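Feb 24, 2025

Folding bench, shirt notes

Back on the green shirt today and I'm so glad I stuck with it! Maite Cuesta had me swap from the stiff cotton pile to the soft knit one, and it's a much more interesting thing to fold. It slumps, it bunches, it holds a crease for a moment and then lets go of it. Tried 4 fold orders before lunch. Sleeves in first is still my favorite, then bottom hem up to the collar.

Pale green cloth on the white table:

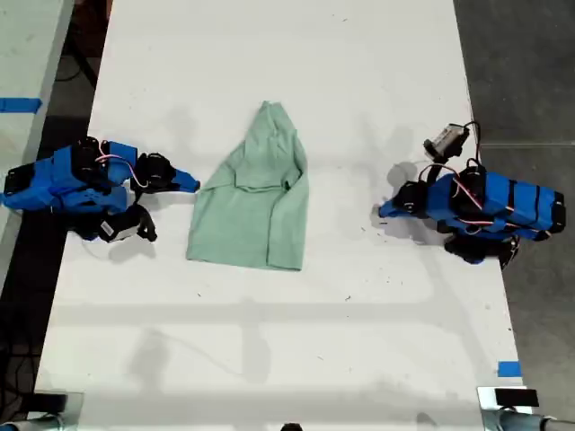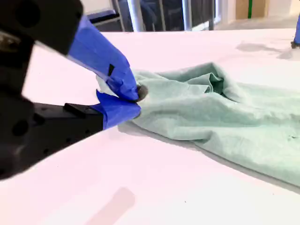
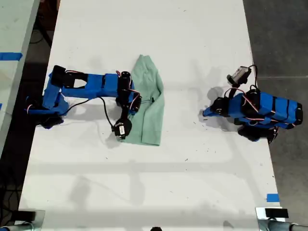
Hem first, always. If the hem is straight the rest nearly sorts itself out, and if it's off by a finger's width you end up with a lopsided bundle whatever you do next. Marijke Hoekstra smooths from the middle outward before the second fold (great tip, stealing it).

Tabletop needs a proper wipe, the scuffs I can live with. Ask Mertens whether the Mokura knit comes in a heavier weight, I'd love to compare the two side by side.

Fold log is at 2,321 now, more than 200 of those on knits. Want to get through 9 more in the sleeves-first order tomorrow, then try it starting from a crumpled heap.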